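Keeping old phones as offline map readers

I walk most weekends on the moor between Nalliseck and Hirkirstead, and there is no usable signal for most of it. Over the years I have settled on carrying a retired phone with no SIM, loaded with map tiles, next to the paper sheet. These are my notes on setting one up, written mainly so that I stop looking up the same settings every April.

Start with a full reset. Skip every account prompt you are allowed to skip. A phone with no account does not sync, does not fetch updates and does not wake itself at night, and the standing drain falls a good deal. On my current unit, flight mode with location left on costs 8 per cent overnight.

Check that the receiver still works with the radios off. Some older handsets lean on the network for a first position and take several minutes from cold without it. Put the phone outside with a clear view of the sky, note the time, and wait. If there is no fix by the time a pot of tea has gone cold, use a different phone.
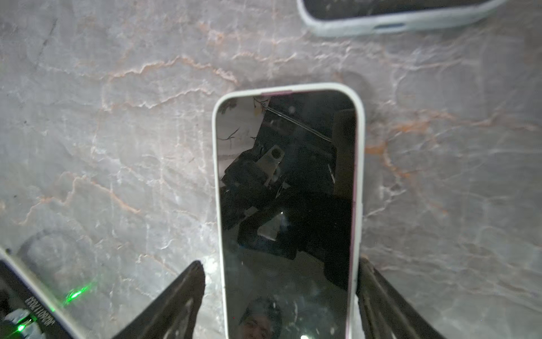

Pale case, rounded corners, on veined grey stone.

Cases matter more than I used to think. A thick one with a raised lip keeps the glass off rock when you put the phone down to deal with a gate. It also holds heat in, so take it off for charging if the battery is old. Avoid anything with a magnet in the back, as the compass will read wrong and no amount of waving it in a figure of eight will cure that.

Tiles next. I render mine at home from open data, using a script I call Ospina, which cuts the area into squares and throws away zoom levels I never use. The whole moor, out as far as Drurkness, comes to 347 MB with contours. Leaving the contours out saves 40 MB and is a false economy. Copy the file over a cable and open it once with the radios off before you trust it. I once skipped that step and spent an afternoon with a very detailed map of the wrong valley.

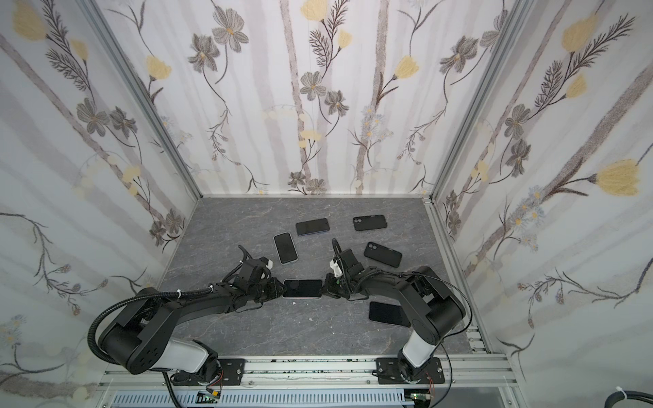
Phones, six in all.

Batteries are the weak point. The cell in my present phone is rated at 3000 mAh and I assume I will get well under that. Store spares half charged in a cool cupboard and look at them twice a year. If the back has lifted or the screen no longer sits flat, stop using the phone and take it to a proper recycling point. Do not press it back down.

Screen settings: brightness on manual, timeout at 30 seconds, dark theme off. Dark maps look smart indoors and are unreadable in sun. Turn off lift-to-wake, or the screen will light up in your pocket at every stile.

Still to do: sort out the grid overlay, which drifts by a few metres at the eastern edge of the Drurkness sheet. I suspect the projection settings in the script.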